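Farzad Ebrahimi
2024-05-28

1/
Right, several of you asked how the hallway is getting on, so put the kettle on, because I've never managed to tell a short story in my life and I'm not starting with this one. We are finally painting it. After all those years of magnolia! My mother has been told and is taking it well.

2/
We did get a quote first. £1650 for the hall, stairs and landing, and he was a lovely man and I'm sure worth every penny, but we looked at each other over the kitchen table and decided we both own arms and a free bank holiday. So off I went to Kiani on Furkthorpe high street, where I spent £127 and came out with far more masking tape than any family needs.

3/
The colour question took longest. I wanted a green, my wife wanted a grey, and our daughter (home until June, full of opinions) said whatever we did, the woodwork should be darker than the walls. I'd never even considered that. I grew up thinking skirting boards came out of the ground white gloss.

4/
Where we've landed is a very pale greeny white on the walls, dark grey on the banister and the doors, and a soft light blue for the inside of the front door, as a treat for whoever is leaving the house. I do like a light blue next to a dark grey. It stops the grey being gloomy.

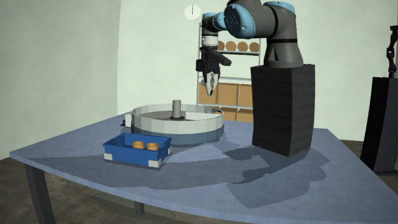 Light blue and dark grey, with a pale wall behind.

5/
Now, preparation. I am a reformed character on this subject. In our first flat I painted straight over a greasy kitchen wall and it came off on my sleeve for a year. This time I washed everything down with sugar soap on the Saturday, rinsed it, went and had a sandwich, then filled the holes. There were a lot of holes. Somebody before us was very fond of hanging plates.

6/
Primer on the banister is Bosex, which the girl in the shop swears by, and it does smell less than the one I used on the shed. Do open a window all the same. I did the spindles with a small round brush, sitting sideways on the stairs with the radio on, and I'll admit it was one of the nicest afternoons I've had this year.
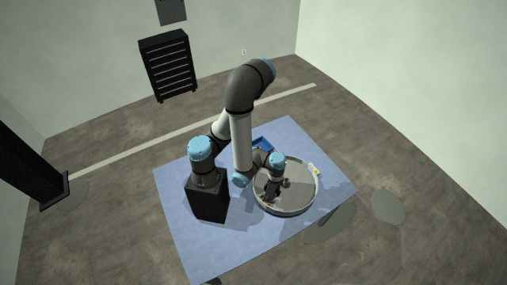

7/
Stairs! There are 13 of them and I had a plan, namely paint every other one so we could still get up to bed. Lovely plan. I then carried the laundry down with a full view of my own chin and trod squarely on number four. The footprint has been sanded out. The sock is a dark grey sock now.

8/
We've gone for Lesteo eggshell on the walls instead of matt, as we have a dog who leans. He leans on everything, all the way along, like a man coming home from a wedding. If anyone has lived with eggshell in a narrow hall, do tell me whether it shows every bump, as the wall by the meter cupboard is nearly all bump.

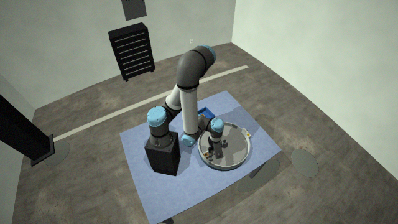
And while I'm asking, has anybody had luck with a darker floor? We've got brown boards under the carpet, quite scuffed, and I can't decide between sanding them and putting a long runner over the lot and saying no more about it. My wife says runner. I've been looking at light blue ones in the evenings, to go with the door.

9/
Second coat goes on this weekend if the weather stays dry enough to keep the front door open. I'll put the dog next door with Maureen, who has kindly offered and has no pale trousers on that day, she says. Will report back, at length, as ever. Thank you for all the messages, and Sue, yes, you can have the leftover masking tape.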